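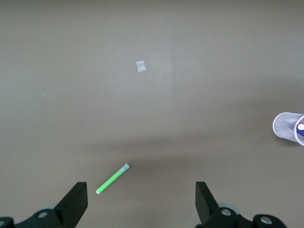

**Desk Order in Shared Study Rooms: Project Report**
Submitted by Clémence Fleury and Neville Whiteley, 2 Sep 2023

## 1. Purpose

The project considered how coloured markers should be kept on a shared worktable. Complaints collected in May showed that students in the Rivera study rooms often began a session by looking for pens left by the previous group.

## 2. Method

Two forms of storage were compared: a flat tray and an upright cup. Each was used for 5 sessions of 60 minutes. At the close of a session, the group was asked to put every marker away before leaving. A marker still lying on the table was entered in the log by colour.
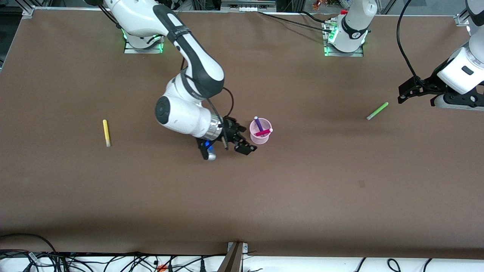
The cup was preferred by most groups. It takes up little of the table, and a translucent one allows the lower ends of the markers to be seen through the side. Its weakness is that a marker put in at a slant may rest across the rim and make it harder to add the next.

## 3. Findings

The log holds 19 entries for the tray and fewer for the cup. Green and yellow markers were the colours most often left out.

## 4. Recommendations

- One upright cup should be supplied for each table.
- Markers should be placed with the caps facing upwards.
- The log should be continued until it reaches 100 sessions.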